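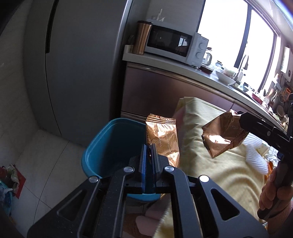 Why Are Snack Packets So Shiny?

Print this page | E-mail this page

Scrunch up an empty snack packet and listen. What a racket! It crackles, it crinkles, and when you let go it slowly tries to open itself up again. Paper doesn't do that, and kitchen foil doesn't either. So what is a snack packet made of, and why does somebody go to so much trouble over a thing you throw away when the last crumb is gone?

Is it metal or plastic?

Both! Most shiny snack packets are made mainly of plastic, in thin sheets called film. One of the sheets has a coat of aluminum on it, the same metal that's in soda cans. The coat is so thin that you could stack 1,000 of them and still only get something like the thickness of a hair. Isn't that amazing?

To put it on, a factory heats aluminum inside a big chamber with nearly all the air sucked out. The metal gets so hot that it turns into a vapor, a bit like water turning to steam. The plastic film whizzes past on rollers, the vapor lands on it and cools, and there's your shine.

Aluminum is silvery, so where do gold and copper packets come from? Mostly from colored ink! The printer puts see-through ink over the silver, and light bounces off the metal and back out through the color. Yellow ink over silver looks gold. Add some red and it starts to look like copper.

What does the shiny stuff do?

Chips and crackers have enemies, and the worst ones are invisible. Water in the air makes crunchy things go soft. Oxygen makes the oils in them taste old and nasty (the word for this is "rancid," and if you've ever tasted a rancid nut you won't forget it). Light speeds the whole thing up.

Plain plastic lets a little of all three sneak through. The metal coat blocks nearly all of the light and slows down the water and oxygen a lot. Many packets are also puffed up with nitrogen, a gas that makes up most of the air you breathe. It doesn't spoil the food, and it makes a nice cushion so your chips don't arrive as dust.

Look at the zigzags

The top of a packet often has two things worth a closer look. There's a band of little ridges, called the crimp, where hot metal jaws squeezed the front and back together until the inside layers melted into each other. And the very edge may be cut in tiny points, like the teeth of a saw.

Those points are a clever trick. A straight edge is hard to tear, but the bottom of each zigzag is a weak spot where a rip can start. Once it starts, it can run and run - sometimes right down the side, and then it's raining pretzels.

At the Cellorel snack works in Narkmont, one machine fills and seals 3,000 packets every hour. The jaws open and shut so fast that they sound like somebody typing!

Which bin does it go in?

This is the tricky part. The plastic and the metal are stuck together so well that it's very hard to pull them apart again, so most towns don't take snack packets with the regular recycling. They go in the trash unless there's a special collection near you. Ask a grown-up to help you check your town's rules.

Whatever bin you use, make sure the packet really gets in there. They're so light that a puff of wind can carry one off, and out in a field or a river the plastic part can last for many, many years.

Try it: the scrunch test

You will need 4 things:
an empty snack packet, wiped clean
a sheet of paper
a piece of kitchen foil
a plastic bread bag

Cut a square from each one, all the same size. Scrunch each square into a tight ball and squeeze while you count to 10. Put them all down on the table and watch. Which one springs open the most? Which one stays put?

Foil is metal all the way through, so it bends and stays bent. Plastic likes to spring back. Your snack packet looks like the foil, but does it act like it? Write down what you see, then try it again with a different packet and find out if it does the same thing.

Please keep plastic bags away from babies and little brothers and sisters, and away from faces.

Words to know

Film: a very thin, bendy sheet of plastic.
Crimp: a pressed seam that holds a packet shut.
Vapor: a substance in the form of a gas.
Rancid: what we call fats and oils that have gone bad.

Last updated: June

Print this page | E-mail this page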